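Talk notes — flat stock and where it lives
Shop storage evening, Wednesday, 29 minutes plus questions

Start without slides. Ask who has a corner at home with long thin stuff leaning in it. Wait for the hands.

My corner was behind the door at the Levulden workshop. Edging, trim, old rulers, shelf strips, offcuts of flat bar. Every time the door opened, something fell over. Sinéad Tully shared the bench with me then and she kept a broom handle across the front to hold it all back. Mention the broom handle, people like it.

Slide: the wall rack
We put up a rack with five slots. Short pieces at the left, long ones at the right. It worked for a month or so. Then the thin strips started to bow, and I had to lay them flat again. Say plainly that this was my mistake. Upright is fine for anything stiff. Thin flat strip wants support along its length or a tube to stand in.

Slide: the tubes
Mailing tubes from Kravets, 44 inches, one end capped. Write the contents on the cap AND on the side. Vlasta sorts hers by surface — smooth in one tube, patterned in another — and I have copied that. Sorting by width sounds sensible but I kept pulling out the wrong piece.

Pause here, drink of water.

Slide: surface
Main point of this part: look at both sides of a strip before you put it away. A piece can be smooth on one part and textured on the next, and from the thin edge you may miss it. Turn it to the light. Texture shows up best when light comes across it. Leave these two up while I talk.

Diamond pattern beside a smooth gray band, in both.

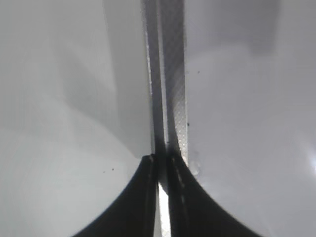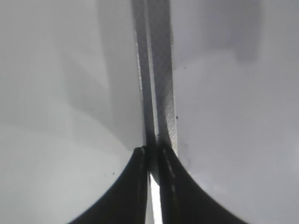 Cleaning comes next. Dry brush first, along the length, then a cloth. Grit sits in any raised pattern and will scratch whatever is stored against it. I put a sheet of newspaper between pieces. Sketesach sells a foam sleeve for this, and it's fine, but newspaper does the job.

Labels: masking tape, pencil, one end only. Ink fades by April if the tube is near the window.

If time is short, skip the part on the Nukenton shelving and go to questions. Handout has the cutting list. I printed 31, so one per couple please.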